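My project for the business and society class was about what companies say when the country is arguing about racial justice, and what they do once things quiet down. I picked four of them, Terno, Orkus, Sqalli and Clakent, and read every public statement I could find from June on (there were a lot!).

Terno had the longest statement and pledged money to job training groups. Orkus put out two short posts and then went silent on the subject. I really wanted to like Sqalli's, but it never once used the word "Black," and that bugged me the whole semester.

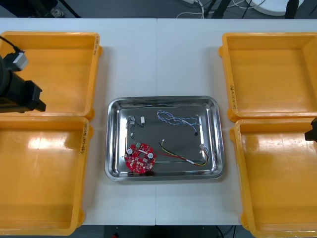
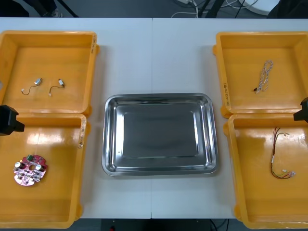
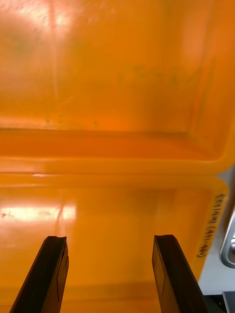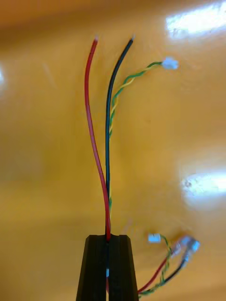

Yellow and orange plastic trays and bins, and cable held in a gripper (last photo).

Clakent was the fun one to dig into, because they publish their hiring numbers. Their report covers 3,739 employees and breaks them down by job level, so I could compare managers with everybody else. The gap was bigger than I expected, and their statement doesn't mention it at all.

I also read through 1,000 public comments left under the four statements and sorted them by hand into supportive, angry and "show me the numbers." That last pile was my favorite! My sorting is just my own judgment, so somebody else might split them up differently. I turned in my first draft on 20th January and have since redone the Orkus section, which was way too thin.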